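Print this page
E-mail this article

3. Gathering the Examples

3.1 What one example is

The Taltano set is made of short recordings of a single job: a robot takes a car part from one place on a rack and puts it in another. We call each recording an example. It begins when the robot has both feet at rest and ends when its hand has let go of the part and moved clear. Everything in between is kept, including the pauses, the second tries and the small shuffles of the feet that we used to trim away in our earlier work.

Keeping the shuffles was the best decision we made, and we made it late. Our first learning system, trained on trimmed recordings, was very good at moving its arm and very poor at standing in a place where the arm could do any good. It would plant itself a hand's width too far from the rack and then lean. Once the untrimmed examples went in, the leaning all but went away. We were delighted, and we went back and recorded the early examples again so that the whole set would follow the same rule.

The full set holds 2000 recordings. Of these, 1472 passed the checks described in Section 3.4 and were used for training. A further 100 were held back before any training was done, and no one on the team looked at them until the final tests.

3.2 Parts and racks

We wanted parts that are awkward. Boxes and blocks are easy to come by and easy to grip, and a great deal of good work has been done with them, but a person working beside a car handles things that are wide, thin and full of holes. Such a part blocks the robot's own view at the very moment when the view matters most. It can also be gripped in a dozen ways, of which perhaps three are any use for setting it down again.
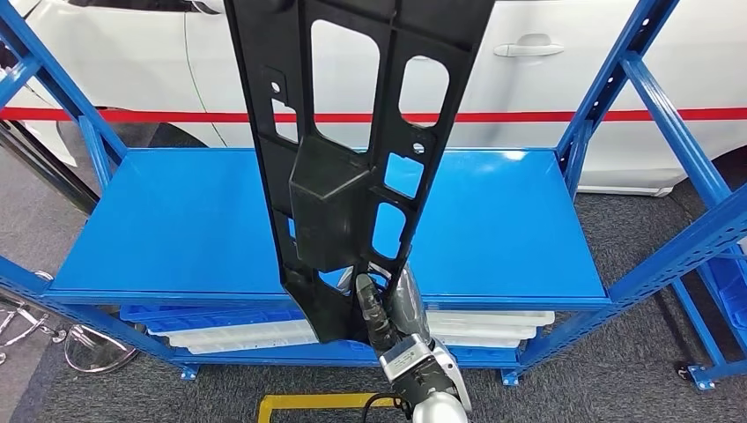
Large plastic parts turned out to be the richest source of examples, and we came to like them more the longer we worked. Figure 1 gives the view from head height during one of these recordings. The black panel, held upright by the robot's hand, hides the middle of the blue shelf, and what the learning system has left to go on is the clear blue at either side and whatever shows through the cutouts. That turns out to be quite a lot. A system that has seen enough examples like this one begins to treat an opening in the part as a window – it picks up the shelf through it and corrects the path of the hand – and we never asked it to do so. The thin edges and raised ribs matter too, in a different way. A finger pressed along the front of the plastic can settle against a rib or slide off it, and we wanted plenty of both in the set.

FIGURE 1. A large part held in front of the shelf, seen from head height.

We left the background alone. Cars, crates, stands and other racks appear in the recordings as they happened to be placed, and we moved them between blocks of work only when the work itself called for it. Some groups hang a plain curtain behind the robot. We tried this in the Durier set, which came before this one, and the result was a system that did lovely work in front of a curtain.

3.3 Where the robot starts

A learning system will copy whatever habit it finds in its examples, and starting position is the habit it finds first. If every recording begins with the robot square to the rack at the same distance, the system learns one walk and one reach. We therefore marked starting places on the floor and gave each one its own share of the recordings. The order was drawn by lot at the start of each block, so that the person guiding the robot could not drift toward a favorite.

The rule for a good start is simple. Both feet must be inside the marked place, but they need not be lined up with it, or with each other. We tell new operators to resist neatness. It takes a little getting used to, and the best of them end up with starts that look almost careless and are all the more useful for it. 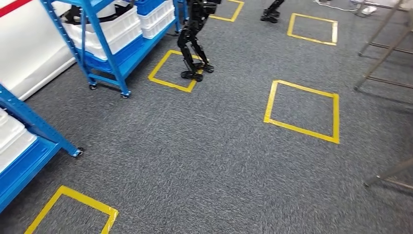 Marking the floor cost us next to nothing and did more for the variety of the set than any other step. We used yellow tape in plain squares, set out in a loose grid on the carpet, with no attempt to space them evenly. The black robot standing in one of the squares in Figure 2 has its left foot turned slightly outward and its right foot a little behind, and a start like that is well within the rule. The tape need not be perfect either. Wrinkles and overlapping corners do no harm, as the squares are there for people and are not given to the learning system as targets. With two racks near the squares, the same starting place can serve for a short reach to one and a longer walk to the other, and that gave us a second kind of variety for free.

FIGURE 2. Taped starting squares on the carpet, with racks on the left.

3.4 Checks

Each recording was watched once at full speed by a person who had not guided the robot. It was turned down if the part was dropped, if the start broke the rule above, or if any stretch of the record was missing. Of the recordings turned down, 359 failed on the start alone. We kept those in a separate folder and have since found them helpful for teaching the system to step back and begin again – a use we had not planned and would warmly suggest to others.

Labels were added with the Dundico tool, using the list of steps from the Ait Brahim project: walk, reach, grip, lift, carry, place, let go. We added one step of our own, "settle," for the moment when the robot shifts its feet with the part already in hand. It is short and easy to miss, and the two people marking it often disagreed on where it began. Where they did, we kept the earlier mark.

Print this page
E-mail this article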